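**Members' Forum: Purchase and Ownership**
**Thread: Used Corken estate, petrol or hybrid?**

**G_Bozsik**
Good evening to all members. I am considering the purchase of a used Corken estate and have narrowed the choice to two cars at separate dealers. The first is the ordinary petrol version with a full service history from Vaden Motors. The second is the hybrid, which has lower mileage but two gaps in the service book. The asking prices are close enough that cost is no longer the deciding matter. I would be grateful for the views of those who have owned either.

Géza Bozsik

**KMbeki (Moderator)**
Welcome, Mr Bozsik. Members are reminded that advice given on this board is personal opinion and does not replace an independent inspection.

Speaking as an owner, I would favour the petrol car. A complete history is worth a good deal at resale, and Vaden stamps its books properly.

**T.Zanetti**
I must respectfully disagree with the moderator. I have run the hybrid for four years, chiefly in town, and have had no fault beyond a worn wiper motor. The gaps in the book may be explained by invoices that were never stamped. The dealer should be asked to produce them before the car is dismissed.
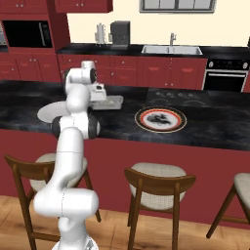

**Jui-lin Fung**
Does the battery warranty pass to a second owner?

**T.Zanetti**
It passes with the car, provided that the yearly battery check has been carried out. The certificate is separate from the service book and is usually kept in the document wallet.

**KMbeki (Moderator)**
That is correct as regards the warranty, but it supports my point. If the services were missed, the battery checks may well have been missed with them. Mr Bozsik would then be paying a hybrid price for a car without cover.

**hollis_nakamura**
May I raise the matter of boot space? The hybrid loses the underfloor compartment, and there is no spare wheel. We replaced ours with a Dvorak for this reason, as we tow a small trailer and did not care to rely on a tin of sealant. The Dvorak is noisier on the motorway.

**T.Zanetti**
The Dvorak is a different class of car and costs more to insure. I do not think it assists the enquirer.

**hollis_nakamura**
It was offered as a comparison only. The point concerning the spare wheel stands.

**G_Bozsik**
My thanks to all. I had not known of the separate battery certificate. I have written to the dealer to request it, together with any invoices for the missing services. The petrol car is reserved for me until Sunday. I do not tow, although the loss of the spare wheel does give me some pause.

**Jui-lin Fung**
The Grelance garage will inspect either model on a ramp if booked beforehand. Please ask for the written report, as the short form omits the underside.

**KMbeki (Moderator)**
I second that suggestion. The thread will remain open for Mr Bozsik's reply.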